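Claneo finishes knitwear for three labels from a single unit in Stivside. Its production manager puts most returns down to shrinkage. "We relax every panel for 24 hours before cutting," she says. "Skip that and the length goes first."

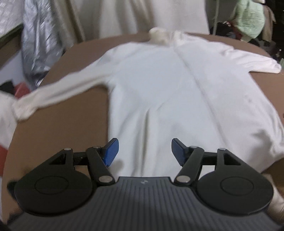 Tolerance on body length is 3 per cent after washing. Lots of 1,000 are sampled at 20 pieces, measured flat, and held if two fail. "The sleeves drift more than the body," she says. "We now record them separately."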